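**Open Afternoon at the Skano Building – Comments and Questions from Attendees**

**Lamia_Outreach** wrote:

The Lamia program thanks all members who attended the November open afternoon. Attendance reached 200, well above the 109 who registered in advance. The sign-in sheets have been closed and the slides will be posted to the members' section once they have been reviewed. Please use this thread for comments on the demonstrations. Questions about parking reimbursement should go to the front office.

**dkr_millwright** wrote:

Thank you to the hosts. I attended the 2:00 p.m. group, which began with the Rusico palletizing cell and then moved to the household handling room. The first part was well organized. The second part ran long, and our group did not get to the Kadlec conveyor line at all.

I would also register a concern about the household portion. The printed program described it as "automated handling of textiles." What we were shown was a person working a gripper by hand over a bed. I understand that recordings of this kind are used to train a machine later, but the program should have said so.

**Lamia_Outreach** wrote:

The point about the program wording is accepted. The text was prepared before the final schedule was set. The session will be listed as "hand-held data collection" at the next event.

**quietbearing** wrote:

I respectfully disagree with the previous member on the value of that session. It was the most informative part of the visit for me. Our plant handles shop towels and coveralls, and every vendor we have invited has declined to quote on loose cloth. A rigid carton has the same shape each time it arrives. A crumpled piece of cloth does not, and the tool has to find a fold it can hold.

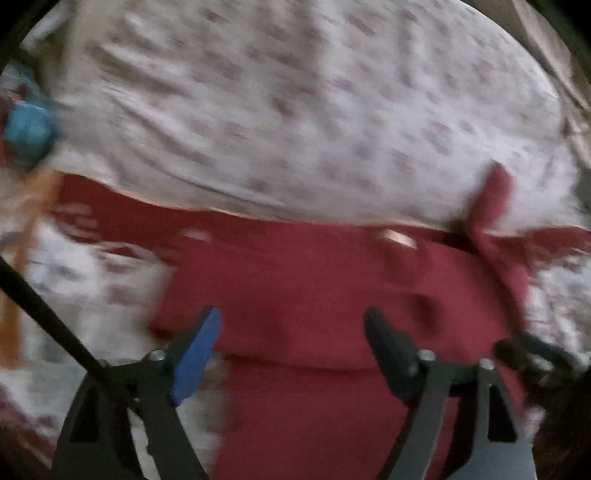 The presenter also took time to explain why the fingers are kept close together on approach and why the operators are asked to work at an ordinary pace. According to the handout, the team has logged 1,341 recordings to date, with a target of 70 per operator per shift. I would have liked to see the rejection rate next to those figures.

**dkr_millwright** wrote:

I do not dispute that the work has merit. My objection is to the label. Several people in our group had traveled to see finished equipment, and a recording session is a different thing – useful, but different.

**northdock_ops** wrote:

I was in the 3:30 p.m. group and we had the opposite problem. We spent forty minutes at the Kadlec line and were given very little time in the household room. Could the organizers consider two separate tracks?

Also, does anyone know whether the gripper drawings will be shared? The staff member I asked was not certain.

**Lamia_Outreach** wrote:

Two tracks are under discussion with the Skano building management, as the corridor between the rooms limits group size. Drawings will not be released at this time. Members with a specific technical question may submit it in writing, and it will be forwarded to the engineering group.

**quietbearing** wrote:

I have submitted a question on fingertip materials and will post the reply if permission is given.

**northdock_ops** wrote:

Thank you. Please also ask about replacement intervals for the pads, as that would affect our costs directly.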